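3.2 Seat height, table height and posture at the bench

The second part of the survey dealt with the furniture itself. Work tables at the Malham and Plirkholm sites were bought at different times and from different suppliers, and earlier records gave only a nominal height for each model. We therefore measured every table again from the finished floor to the upper surface of the top, at the front edge, with the feet set as found. Tables on casters were measured with the brakes on. Where the top sagged, the reading was taken at the center of the front edge and the sag was noted separately.

In all, 98 tables were measured. Height differed more between sites than between models, and most of the difference could be traced to the feet. At Plirkholm the threaded feet had been run out almost to the end of their travel, apparently to clear a raised cable duct along the rear wall. The duct was removed before the present survey, but the feet were left as they were. The lowest table in the sample stood at 655 mm, well below the range recommended in the site handbook for seated work, and was in regular use by staff who had raised their own chairs to suit other tables.

Tops were classed by color and finish, following the scheme of Fujimoto and Tsuchiya. Their scheme separates white, light and dark tops and treats gloss as a second variable. Genji Fujimoto kindly supplied the reference cards used in the original Kawaguchi study, so that classing could be done by eye against the same set. White tops are of particular interest here, as they were the type most often named in complaints of glare (Section 3.4). Figure 2 shows white tops during use.
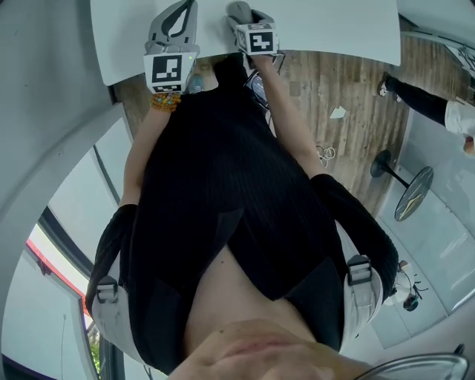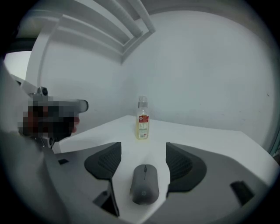 Figure 2. White table tops during use. Both views were recorded at close range; no heights were taken from them.

Posture was scored from direct observation only. An observer stood to the side of the seated person and recorded the angle of the elbow and the forward tilt of the head at fixed intervals, using the Wultell form with the two neck items combined. Shoulder height was not scored, as loose clothing made the landmark hard to find in an earlier trial. Each session ran for the length of one ordinary task, and people were asked to set the chair as they normally would before scoring began.

Elbow angle followed the gap between seat and table closely, and table height alone was a poor predictor. People at low tables did not, as a rule, lower their seats. They moved back from the edge and leaned forward, so that the elbow angle stayed near its usual value while head tilt increased. The same pattern was reported from Kawaguchi, though with fixed stools, and the two sets of results should be compared with care.

One limit of the method should be noted. The observer knew the height of the table in each session – the value was written on the form – and some drift toward the expected score cannot be ruled out. Emiko Tsuchiya rescored a subset of the sessions in February from written notes with the heights removed. Agreement was good for the elbow and weaker for the head. The head scores are therefore reported in broad bands in Table 4, and no test of significance was applied to them.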